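We use cookies to remember your subscription settings and to see which items people read. Accept all / Manage choices

Notes from the Foldale bench

Happy new year, everybody! I promised in the last issue that I'd write up how the example gathering is going, and then I ate my way through the holidays and wrote nothing, so you're getting it now, on January 2, 2024, with a cold cup of coffee next to me and the simulator running in the other window.

Quick catch-up for anyone who joined recently. Foldale is our project to teach an arm to handle flat things -- cards, prints, folded sheets, all the stuff that has no nice handle on it. We're doing it by demonstration. One of us drives the simulated arm through the task, the software (we use Mabaso for the driving and the recording) saves every move along with what the wrist camera saw, and later the policy trains on the whole pile. So the policy can only be as good as our driving, and I have to tell you that my driving in October was terrible.

We finished December with 531 saved episodes. That's after cleaning. I'm very happy with that number, partly because I threw away so many of my own early ones. I had this habit of stopping dead over the card while I made up my mind, and when Leena Juntunen trained a first policy on that batch, it learned to stop dead over the card too! It would go down beautifully, hang there, and just stay. Leena sent me the clip with no message attached. I deserved that.

So the rule now is that you decide on your approach before you press record. Look at how the card is lying, pick which way you're going to turn the wrist, and then do it in one go. If you change your mind halfway, finish the attempt anyway and mark it, and we'll sort out later whether it's worth keeping. Some of the wobbly ones are useful, as long as the driver recovers and carries on. Long pauses we cut.
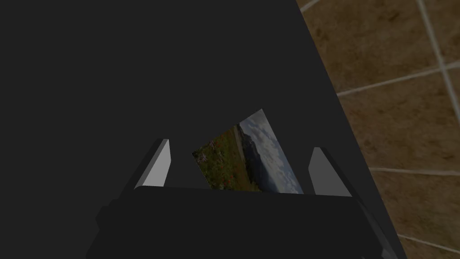

The other thing that has eaten my time is variety. The reset script drops the card at a new spot and a new angle every time, which sounds like it should be plenty, but the first version of the script was lazy and nearly always put the card somewhere near the middle of the surface. You don't notice this while you're driving. You notice it when Su-bin Pyo makes a plot of all the starting positions and it looks like somebody sneezed on the page. She rewrote the script over a weekend and the spread is far better, with a decent share of cards lying close to the edges where the approach is more awkward.

Angles are still a sore point. With a card turned on a slant you can come at it with the fingers lined up to the long sides or to the short sides, and Su-bin and I turned out to have opposite tastes. I like short sides. She likes long sides. Put our episodes together and the policy gets two answers to what looks like the same question, and it splits the difference, and then it isn't lined up with anything. We argued over this for most of a call and then agreed to do it her way (she has steadier hands, and her episodes were shorter). I've been redoing mine in batches of 18, one batch before lunch and one batch after, and then I stop. Past that I get sloppy, and sloppy episodes cost more time to weed out than they're worth.

What goes on the cards matters more than I'd expected as well. A plain card is easy to drive with but the camera side of the policy gets spoiled by it -- it latches on to one color and goes looking for that color forever. Cards with a busy picture on them are better teachers. A landscape with a lot of green at one end and pale sky at the other makes the thing work to find where the card really stops. We pull from a folder of prints and swap them between batches, and I'd like that folder to be much bigger than it is.

A few people wrote in to ask why we're staying in simulation for so long. Mostly it's that I can do a reset by tapping a key, and I can do it in my socks at ten at night. There's also the labeling. Hekent, the little checking tool Leena wrote, reads the card's position straight out of the simulator, so it can tell me right after an attempt whether the card ended up where it should. With real cards on a real table somebody has to get up and look. We do know the simulated cards slide a bit too easily, and Leena is fiddling with the friction settings so that they'll vary from episode to episode too.

The real arm comes into it in March, if Priremport delivers the mount on schedule. I've already had 2 emails from them moving the date, so let's see! Until then the plan is more driving, a fatter folder of prints, and a second round of training on the cleaned set. Leena wants to hold back some of the edge placements from that round and use them only for testing, and I think she's right, although it hurts a little to lock away the ones I sweated over most.

If you'd like to drive some episodes yourself, reply to this email and I'll set you up with a login. You don't need any background. You'll want a mouse with a wheel, a spare half hour, and some patience for your first few tries, which will go in the practice folder and bother no one. And if you have flat, busy, colorful pictures that you took yourself and don't mind sharing, send them over. Vacation pictures are great. Gardens are great. Leena asks for more with snow in them.

Back to the second batch of the day for me.

You are receiving this newsletter because you signed up for Foldale updates. Unsubscribe / Update your preferences / View in browser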